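Work diary, May 2025

Today I finally sat down with the planner logs, after I promised it for two weeks.

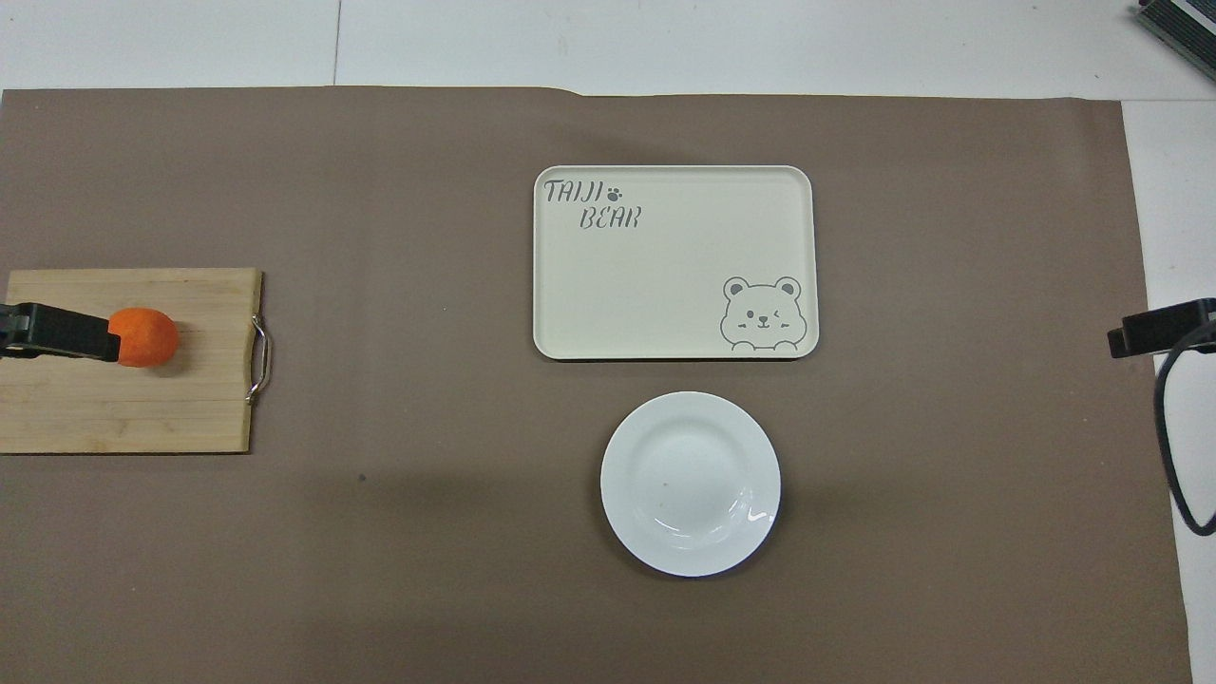
The problem is always the same. The left arm picks the fruit-like toy and then the planner must choose where to go. In the instruction we write "put it on the tray" or "put it on the plate", and in most runs the target is right. But the path is strange. It goes up, waits a moment, goes a little to the side, and only then down. When I watch it I have the feeling that the arm is thinking, but I know it is only the replanning.

In the morning I read 637 lines of log from one single attempt. I wanted to see at which moment the goal pose changes. It changes 5 times, and every time by a very small amount. So the planner is not guilty, or only a little guilty. It receives a new goal from the perception side and it obeys. The perception gives the center of the dish again and again, and the center jumps, most of all for the plate. A white round thing with a shiny inside is not a friendly object for our segmentation. The tray is calmer. I suspect the printed bear and the letters help there, because the model has some edges to hold on to, but I did not test this and I should not write it in the report as a fact.

Laimutė came by before lunch and looked at my plots. She asked why we update the goal at all after the grasp, if the dishes do not move. I had no good answer. It was written like this at Arneck, when the dishes were on a moving belt, and we copied the node without asking. I felt a bit ashamed, as I have read this code many times.

So in the afternoon I made a small change. The goal is now frozen when the gripper reports closed, and it is updated only if the new estimate is farther away than a threshold. I put the threshold in the config file and not in the code. Last time I did it the other way and Laimutė had to search for it a full hour.

Then I replayed the old recordings with the new rule. From 181 replays the side movement is gone in almost all of them. The waiting at the top is still there in many. I think this is a different matter – the controller asks for a collision check between the two arms, and the right arm is counted as an obstacle also when it is parked. I found the place where this is called, but I did not touch it. It is safety code and I do not want to change it in the evening when I am tired.

Small things to remember:
The timestamp in the wrist topic is still late compared to the head camera. Ask Zariņš if they have the same driver version.
The name "plate_2" in the label file should be "plate". It makes confusion in every script.
Write to Besholm about the license for the viewer.

Tomorrow I try the frozen goal on the real arms, at low speed first. If the waiting stays, I will draw the timing of the collision check and show it to Laimutė before I propose anything.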